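Robot arm draws a crowd at Etonwood open day

153 shares | 2 comments

ETONWOOD - Full house at the Husness workshop Tuesday. 165 visitors thru the doors, most of them headed straight for the robot, nicknamed Tai. On the menu: plates, a dish rack, one apple.
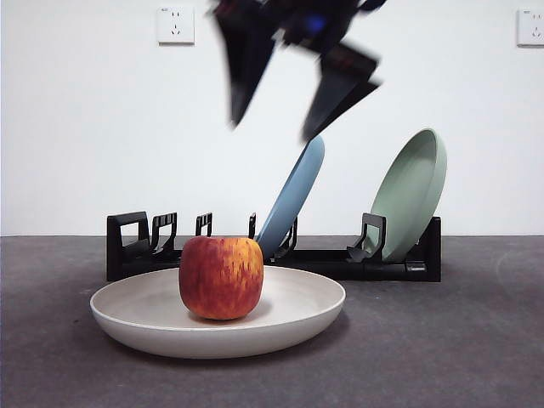 Slow and steady

Gobnait Tully ran the demo. Kids up front, parents behind. "Everyone wants it faster," she said. "We want it gentle." 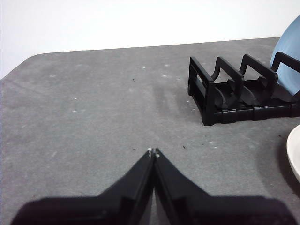
Questions ran long, mostly on cost. No price yet, said Malachy Lenihan of Husness. Next stop is Clulham, later in October, same demo and free agian.

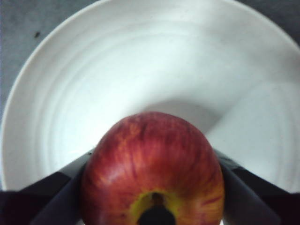
Got it: the apple between the gripper's fingers.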